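Search this site Go
Why Rough Things Grip
By the Fullura science desk | June
Last updated: 2 hours ago

Friction is the force that slows things when they rub together. Up close, even a smooth surface has tiny bumps. When you slide a box, its bumps catch on the bumps under it. 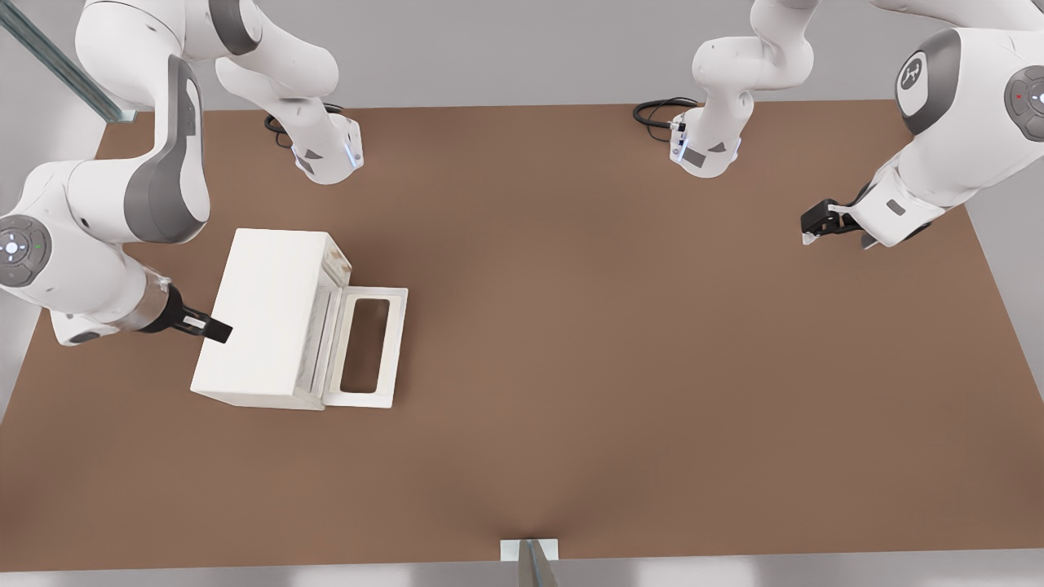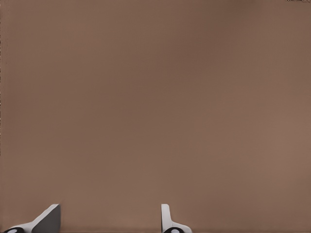 A reader in Gundimska asks whether heavier boxes are harder to push. Yes. More weight presses the bumps together more firmly. On the same floor, a box that weighs 2 times as much needs 2 times the push to start it sliding.

Oil fills the gaps and lowers friction.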